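The Second Life of Fake Flowers

Dorota Zawadzka keeps her hydrangeas in the hall closet from October until spring. They are fabric, and so is most of what she arranges for a living. She fills lobbies, dental offices, and restaurant windows with artificial flowers, and four times a year she takes everything down and puts something else up.

The business is called Plaka, after the neighborhood in Athens where she spent a summer in her twenties. It runs out of the ground floor of her house. At last count she had 500 stems in stock, 197 of them hydrangeas, and the hydrangeas are the ones that give her trouble.

"A rose is one head on one stick," she says. "You can stand it in a bucket. A hydrangea has all those little blossoms on their own stems, and every one of them wants to grab the stem next to it."

For years she stored them the way most people do, flat in a long cardboard box with the lid taped down. In April she would open the box and find the petals pressed into a sheet. Steam brought some of them back. The cheaper ones stayed creased and went to the church sale.

She switched to plastic baskets after a visit to Rosário Louro, who runs a prop room for a small theater and has the same problem on a larger scale. Louro's rule is that a fabric flower should never carry the weight of another one. She stores bunches loose, with the heads at the top and the stems pointing down, in baskets with open sides. Cardboard holds damp, she says, and a sealed tub holds it longer. A basket with holes in it lets the air through, and it can be rinsed in the sink when it gets dusty.

The baskets don't need to be expensive. Zawadzka buys hers from Wello, a discount housewares store near the highway, and she picks white so that she can see the color of what's inside from across the room. She looks for a smooth rim. A rough seam on the rim will pull threads out of a petal every time a bunch goes in or out.

Putting a bunch away takes a minute or two if it's done properly. She shakes it outdoors first, then goes over the leaves with a soft paintbrush. Leaves collect more dust than petals do, and it shows more on dark green. Then she holds the bunch by the stems, below the lowest leaf, and lowers it in without pushing.
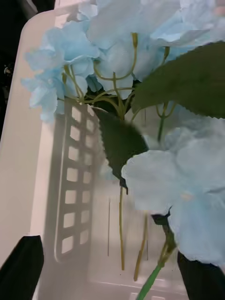 The petals will hang over the side a little, and she leaves them that way. Tucking them in is what puts the creases there. If the basket is going on a shelf, she lays a sheet of tissue over the top and stops at that.

Light is the other thing to watch. Pale blue goes first. Zawadzka has bunches that spent one season in a south window and came back nearly white on one side. She turns her window pieces every couple of weeks now, and the faded ones get moved to the back of larger arrangements.

Her one remaining box holds poinsettias. She plans to get to it before the holidays.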